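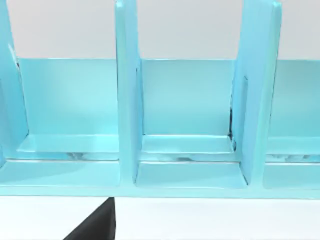 Arrumar a casa de quem muda de país

Conversa com Aliki Deligiannis

Aliki Deligiannis recebe-me na cozinha e pede desculpa pelo barulho da rua. Nasceu em Salónica, viveu em três países e desde há muitos anos ajuda famílias recém-chegadas a organizar as casas onde vão morar. Falamos em português, que não é a língua materna de nenhuma de nós, e por isso às vezes paramos para procurar uma palavra.

Começou por acaso. Uma vizinha, Huiling Bai, tinha chegado com o marido e dois filhos e não conseguia abrir as caixas. «Ela dizia que, se abrisse, era para ficar, e ainda não sabia se queria ficar», conta Aliki. «Eu sentei-me no chão com ela e abrimos só uma. Eram os papéis da escola dos meninos.»

Os papéis continuam a ser a primeira coisa que ela arruma. Certidões, contratos, vacinas, traduções. Pede à família que os ponha todos de pé, separados por pessoa e não por assunto. «Quando a criança está doente, a mãe procura a criança, não procura a palavra saúde.» Pergunto se toda a gente concorda com este método. Ri-se. O seu colega Andor Simon defende o contrário e há anos que discutem isso.

Trabalham os dois na Muvano, uma pequena associação que em 2017 acompanhou 90 famílias. A visita é gratuita, mas pede-se uma contribuição de 26 euros a quem pode pagar. No mês de outubro há sempre mais pedidos, quando as aulas já começaram e as pessoas percebem que ainda vivem no meio das malas.

Quero saber o que as famílias guardam e nunca usam. Aliki pensa um bocado. «Panelas muito grandes. E chaves. Chaves da casa antiga, que já foi vendida.» Ela não manda deitar fora as chaves. Também não gosta dos livros que ensinam a viver com poucos objetos – acha que foram escritos para quem pode comprar tudo outra vez.

Lembra-se de Xiaoyan Duan, professora de música reformada, que trouxe umas 1000 páginas de partituras e muito pouca roupa. Passaram quatro tardes a ordená-las. «Cada folha tinha uma história e eu não podia dizer-lhe para ir mais depressa. Bebi muito chá.»

E na sua própria casa? Aliki levanta-se e abre uma gaveta ao lado do fogão, onde estão misturados elásticos, pilhas, velas de aniversário e um passaporte caducado. «Esta fica assim», diz, e fecha-a com a anca, porque emperra.

Texto de Hongmei Cai, 21 de fevereiro de 2018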